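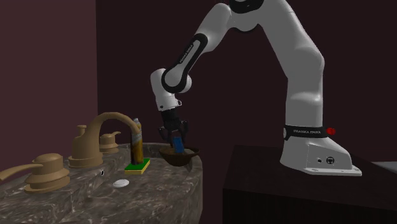
I work in hotel housekeeping since many years, now as a floor supervisor at the Granström. English is my third language so please be patient with my posts. I want to write a little about the robot arms, because people keep asking me and my answers at the bus stop are too short.

1/ Our hotel has 121 rooms. In May the management told us that a company called Bovari will bring arms to do part of the bathroom work. The meeting was fifteen minutes. Eleven of those minutes were slides.

2/ First they do everything in simulation. A bathroom counter is made in the computer, with marble, taps, a bowl, a sponge, and the arm practices there many times before it comes near a guest room. I was asked to look at these and say what is wrong. This was new for me. In my work people usually ask me what is late.

3/ What I said first: a bottle does not stand on a sponge. Maybe a guest leaves it like this, yes, guests leave everything in every way. But if the arm learns that this is the normal place, I will have 121 bottles on 121 sponges.

4/ The young engineer wrote it down. Then she asked me, "How do you know which things belong to the guest?" I started to answer and I talked for almost 2 hours. I did not know that I had so much to say about this.

5/ For example. A small soap, new, goes back to the tray. A small soap, used one time, we change. But if the guest has put the used soap on a folded tissue, she wants to keep it. You learn this in your first month from the woman who trains you. It is not on any list.

6/ Now it is on a list. The list is called Grullgate, I don't know why, it is the name of their software. I have written 215 lines in it. Each line is something we knew with our hands.

7/ Here I have mixed feelings. I was paid for my normal hours when I wrote those lines. Aaliyah Turcotte from our union asked the management if this is supervisor work or if it is some other work with another price. They said they will come back to her. She is still asking.

8/ What has changed on the floor: one arm is in test on the second floor, on a table with wheels, only in the empty rooms. It puts small objects in their places. It does not clean the toilet, it does not do the hair in the drain, it does not make beds. So the light part of the job is going first and the heavy part stays with us.

9/ I think people in offices do not understand this point. Putting the small things in order was the part where your back could rest. You stand straight, you breathe, you look in the mirror if your collar is good. If you take this away and give me two more rooms instead, my day is harder, even if the paper says the robot "helps."

10/ I told this in the second meeting. To be fair, the manager listened. For now the quota is the same, no extra rooms until the test is finished. We have this in writing. If your workplace is starting something similar, please ask for it in writing before the first machine comes in the door.

11/ Somebody asked me about speed. It is slow. One bowl, one small object, I could do the whole counter and sing a song. But my colleague said her first week was also slow, and she is right.

12/ Somebody else asked if I am afraid for my job. Less than I was in May. More for the part-time girls, who come only for the light rooms on the weekend. Nobody has talked about them in any meeting. I have put it in my notes for the next one.

13/ A cousin of mine is at Gonis, the laundry, where they got folding machines before us. She says the machines were okay and the new schedule was the problem. They got a bonus of 3,000 one time, and after that the break was shorter. I think about the break often.

14/ One good thing, I must write it also. The engineer now comes upstairs and follows us with a notebook. She tried to do one bathroom alone and it took her the whole morning, and the mirror had stripes. After that day she stopped saying "simple tasks."

15/ The next meeting is 23/07/2023 in the breakfast room after the guests have finished. If you work at the Granström and you are reading this, come, also if it is your free day — Aaliyah has asked that the hours are paid. Bring your own questions. Mine are about the breaks and the weekend girls.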